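沥水架贴墙放，墙面总有灰色擦痕，台面有水渍，怎么处理？

发布于 厨房与收纳 ／ 台面与墙面
浏览 2491

石榴皮

厨房操作台靠墙的一段大约有两年没动过布局，现在准备重新整理，有几个具体问题想请教。

现状如下。台面是深色的，墙面是哑光乳胶漆，偏灰的浅蓝绿色，没有贴砖，也没有挡水条。沥水架是黑色塑料的，长方形，四面都是竖条，底部是平行的细杆，上口敞开，没有配接水盘。架子后面靠墙放了一个带盖的透明塑料盒。

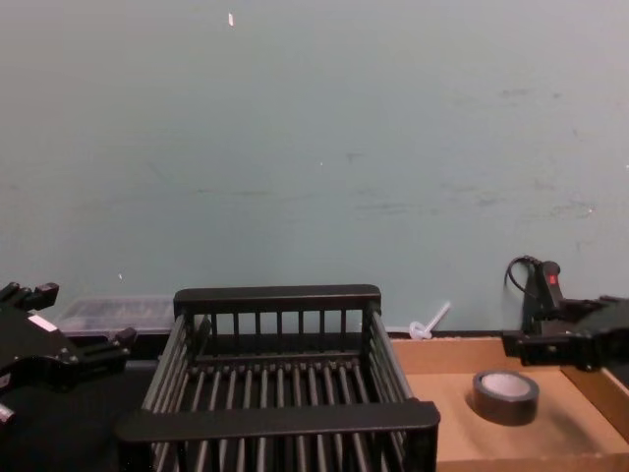

克鲁纳赫（Clurnach），3月8日

问题一：墙上的灰色痕迹。右半边比较明显，有成片的，也有一道一道的。我用湿海绵擦过，局部变淡，但擦过的地方斜着看有点发亮，和周围不一致。想知道这是漆面已经磨坏了，还是清洁剂残留。

问题二：台面水渍。架子直接坐在台面上，底部和台面之间的缝隙很小，水排不走，干了以后留一圈白边。深色台面上特别显眼。用白醋能不能擦？台面材质我不能确定，房子是租的，房东只说是Garer的板，没有更多资料。

问题三：架子要不要离墙。台面进深有限，离墙太多前面就没有操作空间了。目前架子后面的盒子也占地方，但里面的东西偶尔要用，不想收到柜子里。

补充：不能打孔，不能贴砖。可以接受刷漆，但希望面积尽量小。预算不高。

廖工_涂装

分开回答。

一、墙面。哑光乳胶漆的颜料体积浓度高，表面微观上是粗糙的，所以不反光。硬塑料在上面蹭过，会留下两种东西：一种是塑料本身转移上去的灰色物质，另一种是漆面被压平后产生的光泽变化，行内叫“抛光印”。前者可以擦掉，后者擦不掉，而且越擦越亮。你描述的“擦过的地方斜看发亮”，基本可以判断是后者，也就是湿海绵来回摩擦造成的抛光。清洁剂残留也会有类似现象，区分方法是用清水浸湿的白棉布轻按，不要来回擦，吸干，等完全干透再看。发亮的范围缩小，说明有残留；没有变化，说明漆面已经被抛光。

处理顺序：
先用干的软毛刷或干布除浮灰。
再用棉布蘸稀释的中性洗洁精，拧到不滴水，从下往上轻按。从上往下容易形成流痕，流痕干了比原来的污渍还难处理。
用清水布再按一遍，最后用干布吸。
不要用三聚氰胺海绵，也就是俗称的魔术擦。它本质是极细的磨料，对哑光漆的损伤是不可逆的。
不要用含氯漂白剂，带颜色的漆有褪色风险。

做完以后如果还能看见印子，就只能补漆。局部点补在哑光漆上成功率比高光漆高，但颜色必须对得上。灰蓝、灰绿这一类低饱和的颜色，人眼对色差比较敏感，同一色号不同批次也可能看得出来。稳妥的做法是整面墙刷到阴角为止，不在墙面中间收边。如果只想刷一小块，就用小滚筒，边缘滚到几乎没有料，让过渡带宽一点，不要用刷子描边。

刷之前检查一下墙上有没有小白点。小白点可能是掉漆露底，也可能是胶带残留。用指甲轻刮，能整片起来的是胶带，刮不动或者掉粉的是露底。露底的要先补一点腻子，干后用细砂纸磨平，再上漆，否则吸收率不同，干后会有暗斑。

二、台面。材质不明之前不要用醋。如果是大理石或者水泥基的，酸会直接腐蚀表面，留下的印子比水垢更难看。如果是防火板或者石英石，短时间接触稀释的白醋一般问题不大，但接缝处要避开，防火板的接缝进水会鼓起来。建议先在架子正下方、平时看不见的位置试一小块，滴一滴，等一分钟，擦掉，干后侧光看。没有失光再大面积做。

预防比清理简单。你的架子没有接水盘，水只能积在底下。最便宜的办法是在架子四个角下面垫透明硅胶脚垫，抬起来一点，让空气能过去，同时在下面放一块可以拿出来洗的吸水垫。吸水垫每天要拿起来晾，一直压在下面等于给台面做湿敷。

三、离墙距离。从墙面保护的角度，只要架子和墙不接触就够了，不需要很大的缝。沥水架上口那一圈平的边比架身略宽，最先碰墙的往往是这条边，量的时候以它为准。

Raphaël Besson

上面墙面部分写得很完整，我补充布局，有一点不同意见。

我不建议用吸水垫。吸水垫在通风差的墙角容易发霉，深色的垫子长霉不容易发现。更好的方案是接水盘加一个很小的坡度，水朝水槽方向走。Prultell有一款可以剪裁的导流盘，我自己用的就是这个，边缘有一道浅沿，剪的时候保留靠墙那一侧的沿，把靠水槽那一侧剪开。注意剪口要用砂纸处理，否则会划台面。

关于空间，可以把沥水架转90度，短边对墙。这样和墙相邻的长度变短，溅水和摩擦的范围都小了，代价是架子会往前伸。转之前先确认两件事：短边朝前时操作区还剩多少；长盘子的朝向是否还方便拿取。我家的台面转过之后反而更顺手，但我只洗一两个人的碗，人多的家庭未必合适。 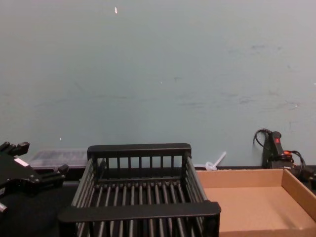 不转也可以，那就处理后面那一段。带盖的透明盒子放在架子后面有一个实际问题：它和墙之间没有缝，水汽进去出不来，盒底和墙根会长期潮。建议把盒子移到架子侧面，或者放到离水槽远的一端，盖子朝上，不要在上面再叠东西。盒子里如果是干货，更不应该放在沥水架后面，盖子的密封性通常没有标签上说的那么好。偶尔才用的工具可以立在一个窄口的罐子里，占地比横放小很多。

另外不要在沥水架旁边放纸箱、纸托盘一类的东西做临时收纳。瓦楞纸吸水快，底层软了以后表面看不出来，染在浅色台面上很麻烦，深色台面上看不见但会发黏。要放就放塑料或者金属的浅盘，四周有低沿，底面平整，拿出来一冲就干净。整理过程中临时周转用一下没有问题，用完拿走。

墙面防护我用的是静电膜，不带胶，撕下来不留痕。但有条件：静电膜只能吸在光滑表面，哑光乳胶漆基本吸不住。所以你这种墙要换一种做法，用一块独立的透明亚克力板立在架子和墙之间，底部用两个小卡脚固定，不碰墙也不打孔。板的高度以超过最高的盘子为准，我那块是70厘米长的，边角磨圆。缺点是要定期拿下来洗，两面都要洗，背面容易被忘记。

架子本身也要清。竖条和底部细杆交叉的地方会积水垢，用旧牙刷蘸柠檬酸溶液刷，在水槽里做，不要在台面上做，原因前面那位已经讲过。刷完冲净，倒扣晾干再放回去。

石榴皮

谢谢两位，逐条回一下。

按布的方法试了墙的右侧一小块，干透以后发亮的范围没有变化，应该就是漆面抛光了。准备4月再刷，刷到阴角。房东说原来的漆是在Breathnach买的，色号不记得了，店里可以拿小块漆皮去比色，我打算从墙角不显眼的地方取。

台面滴了一滴稀释白醋，等一分钟擦掉，侧光看没有失光。仍然避开接缝。

亚克力板和导流盘二选一的话，先买板，导流盘等确定架子朝向以后再说。转90度量过，前面剩的位置切菜不够，所以还是长边靠墙。

还有一个小问题：硅胶脚垫会不会在深色台面上留印？查到有人说会析出油，不确定是不是所有硅胶都这样。

廖工_涂装

会，但要看料。劣质硅胶里未交联的小分子会慢慢迁移出来，在深色哑光面上表现为一圈油印，酒精可以擦掉大部分，时间长了渗进去就擦不净。买回来先用热水加洗洁精煮一遍，晾干，在白纸上压一晚，第二天纸上没有透明印再用。每个月挪一下位置。

取漆皮比色的话，取指甲盖大小，要平的，背面带一点腻子没关系。不要取被油烟熏过的地方，颜色会偏黄。取之前先用清水布按干净。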